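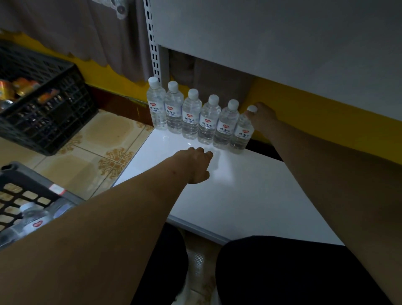 Step 3: Face the bottles by hand

The reorder robot at our Prellgate store tells you which shelves are low. Filling them is still your job, and it's a fun one once you get the rhythm!

1. Pull the crate up beside the shelf and crouch down. Lower shelves are murder on your back if you bend.
2. Stand the water in one line, labels facing out.
3. Steady each bottle by the cap as you set it down. The shelf is slick.
4. Tap "Done" in Jitisley so the robot drops that shelf from its list.

Before January we walked the aisles with clipboards, almost 1000 items, twice a shift. Now the list is waiting when you clock in, and Anca Cozma (our old clipboard champion) spends that time training new people and helping customers. She loves it.

Step 4: Check the list again

Give it seven minutes, then refresh. If your shelf still shows as low, move any bottle that's hiding behind another one and tap "Rescan." Still there? Tell Anca and go on to the next shelf.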